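Kurek (software)

Kurek is a grasp planning and control package for robot arms that carry a small camera at the wrist. It was started by Przemysław Wilczyńska as a set of scripts for testing grippers, and it is now looked after by the Gremari group, with a good deal of the later perception code written by Ksawery Chmielewska. The name covers both the planner itself and the handful of tools that ship with it, which can be a little confusing to newcomers, and older pages sometimes call the whole bundle Uremus, after the logging tool that came first.

Background

A wrist camera rides along with the hand, so it gets a close look at whatever the hand is about to touch. The price is that parts of the gripper are nearly always in view, and a planner that doesn't know this will happily treat a finger as an obstacle, or worse, as the thing it has been asked to pick up. Much of Kurek is given over to this one homely problem.

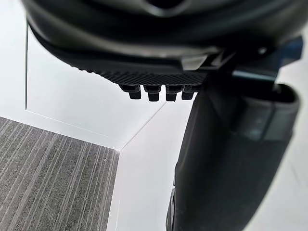
The usual answer is a self-mask, a map of the pixels that belong to the robot's own hand. Kurek builds its mask from a model of the gripper and the current joint readings, then softens the border to allow for parts so close to the lens that they come out blurred. Plain walls and evenly lit floors make good backgrounds for checking the mask, while dark furniture behind a dark gripper is a much harder test (and a fairer one, in the view of most people who have had to tune it).

Planning and control

The program works in 2 stages. The first draws up to 3000 candidate grasps around the target and throws out any that would bring the arm into contact with its surroundings. The second scores what is left and hands the best one to the controller, which keeps correcting the path as new pictures arrive. Round objects get special care here, as a cylinder looks quite different from its end than from its side, and a fit made from the end alone says very little about length. 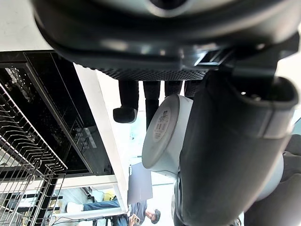 A white cylindrical object near the fingers in a kitchen setting, with people in the room beyond.

Tools

Uremus, the logger, stores camera pictures next to joint readings so that a run can be stepped through slowly afterward. Cisitz is the viewer, and it can lay the self-mask over a picture and show which candidates were dropped and at which check. The test set that comes with the package holds 381 recorded runs, and a new one is added whenever somebody reports a grasp the planner got wrong. Version 2 moved the mask settings out of the planner and into a file of their own, so logs made before that change have to be converted before Cisitz will open them.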